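Tips I Pinched from a Robot Open Day (and Have Been Using in the Shed Ever Since)

I went along to the Trusum workshop open day in June expecting a sausage sizzle and a few blinking lights. I came home with two pages of notes about how to organise my own bench! The people who set up robot arms for a living are terribly fussy about where things go, and it rubs off on you. Most of this works just as well in a kitchen or a laundry as it does in a shed.

Clear the bench before you start, all of it
The first thing they did at the demonstration was take everything off the table except what the job needed. I always thought I did this. I don't, I shove things to the back. Now I keep an old baking tray under the bench and everything goes on the tray, and the tray goes on the floor. When I'm done it all comes back up in one go.

Hover, then lower
They bring the arm to a stop above the part first, check that it's lined up, and only then go down. I've been doing the same with hinges, cupboard handles and (don't laugh) the icing on a birthday cake. Hold the thing just over its spot, have a proper look from the front and again from the side, then put it down once. Much less sliding about, and I haven't smeared glue across a finished surface since.

Mark where it lives
If a part has to go back to the same place, give it a mark. Masking tape is fine. For round things I trace the base in pencil on the tape, and for square ones I only do two corners, which is plenty. My drill charger has had a home for months now and the kids even put it back.

Fix down the thing that takes the load
An arm that isn't bolted or clamped properly will wobble, and the wobble gets worse the farther it reaches. Same goes for a desk lamp, a vice or a pasta machine. I had my little vice held on with one clamp for years and wondered why my cuts were crooked. Two clamps, one each side, and it's a different tool.

Watch your own shadow
I'd never thought about this one. With the light behind you, your arm throws a shadow right across whatever you're trying to see. Move the lamp to the side you don't work with. I'm right-handed, so mine sits on the left, a bit forward of me. Try it when you're peeling spuds at night and you'll see what I mean.

Do a dry run
Before the real go they ran the whole move through with nothing in the gripper. I do this with shelves now: walk the board from the sawhorses to the wall empty-handed first, and find out about the doorway before you're holding 12 kilos of timber. It feels silly for the first minute.

Practise on the screen if you can
A good part of the day was spent in front of a monitor, where they try the moves in a computer mock-up of the room. I won't be buying any software, but I did draw my new laundry on graph paper at one square to 10 centimetres before moving the dryer. Saved my back! A cut-out bit of cardboard for each appliance works even better than drawing, as you can shuffle them around over a cuppa.

Bring a pencil if you go to one of these days. The handouts ran out before lunch and the parking out the back fills up early, so try the side street.

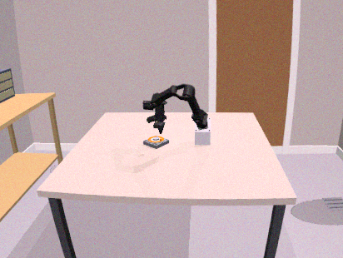

Hover first, then lower: the arm in the computer mock-up, with its tip just above the tile.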